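Visit report: Soltani water testing laboratory, Brornum

The Soltani laboratory tests drinking water, well water and process water for towns and small industry in the Brornum valley. It opens to outside visitors once a year, in February. The visit lasts from 9 a.m. to early afternoon and covers sample reception, wet chemistry, metals, microbiology and the archive. This report follows that order. Prices, staffing and client lists were not discussed.

Access

The building stands behind the old grain depot on the river road. The last stretch is unpaved and was rutted at the time of the visit. Visitors sign in at the front desk and receive a coat and safety glasses. Open-toed shoes are refused. Phones may be carried but must be silent in the microbiology section.

Sample reception

Samples arrive through a hatch on the north side. The laboratory handled 2873 samples last year, most of them from private wells. Each bottle is checked for fill level, cap condition and label, and its temperature is read with an infrared thermometer before it is accepted. A bottle for bacteria testing that arrives too warm is rejected and the client is sent a new kit.

Labels were handwritten until two years ago. They are now printed from a sample register called Buro, which assigns a number to each bottle and prints a second label for the worksheet. The operator at the hatch said the change removed most transcription errors but made reception slower in the morning, when the courier and the walk-in clients arrive together. A second printer has been ordered.

Bottles for metals are acidified at reception and left to stand before analysis. Bottles for nitrate go directly to the cold room. The cold room is small, with wire shelving on three sides, and its temperature log is kept on a clipboard outside the door as well as in the register.

Wet chemistry

Hardness, alkalinity and chloride are still done by titration. The laboratory owns an automatic titrator, a Besto unit, but uses it only for alkalinity. Hardness is titrated by hand to a color change, on the grounds that the well water in the lower valley carries enough iron to disturb the electrode. We were shown one hardness determination from start to finish. The sample turned from wine red to blue over the last two drops, and the duplicate agreed within the laboratory's limit.

Glassware is washed in two stages: detergent and tap water first, then three rinses with deionized water. Volumetric flasks are air dried and never put in the oven. Beakers may be oven dried. Anything used for phosphate is kept apart and washed in dilute acid, as ordinary detergent can leave enough phosphate behind to spoil a blank. Clean 1000 mL flasks are stored stoppered in a closed cabinet. Smaller pieces go out on the benches.

The deionized water supply is checked every morning by conductivity. The resin cartridges are changed when the reading drifts, with no fixed interval. In a valley with water this hard that seems a sensible arrangement, though it depends on the reading being taken every day.

Metals

Lead, copper, iron, manganese and arsenic are measured in a separate room with its own air supply. Visitors see it through a window. The instrument was running a calibration during our visit. Each batch includes a blank, a duplicate and a spiked sample, and the batch is repeated if recovery on the spike falls below 90 percent. Lead results from older houses are reported for both the first draw and the flushed sample, which makes the source of the lead easier to find.

Microbiology

Coliform samples are filtered through a membrane, placed on agar and incubated overnight. Plate counts for spring water bottlers run longer. One set of plates is held for 168 hours to catch slow growers, and takes up most of the lower shelf of the second incubator. The room is kept under slight positive pressure. Waste plates are autoclaved on site.

The laboratory asks private clients to run the tap for several minutes before filling the bacteria bottle and to keep their fingers off the inside of the cap. According to the guide, most unexpected positives disappear on resampling once this is done properly. Instruction sheets are now packed inside every kit.

Archive and reporting

Worksheets are scanned into Buro and the paper is kept in boxes by month. Reports for private wells are two pages long. The first gives results against the legal limits, and the second explains hardness, nitrate and iron in ordinary language. The second page is the better written of the two. A report with a failed result is also followed by a telephone call.

Practical notes for later visitors

The tour is mostly standing. Groups are limited by the size of the metals corridor, so booking ahead is advised. Coffee is served in the reception area at the end. A well owner can bring one bottle and have hardness and nitrate tested free on the day. The bottle must be clean, filled to the top and handed in before 11 a.m.; results are mailed later. The bus back to town leaves from the depot gate.

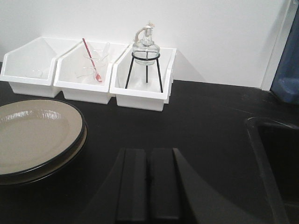

Bench storage at the Soltani laboratory, with a glass beaker in the middle bin.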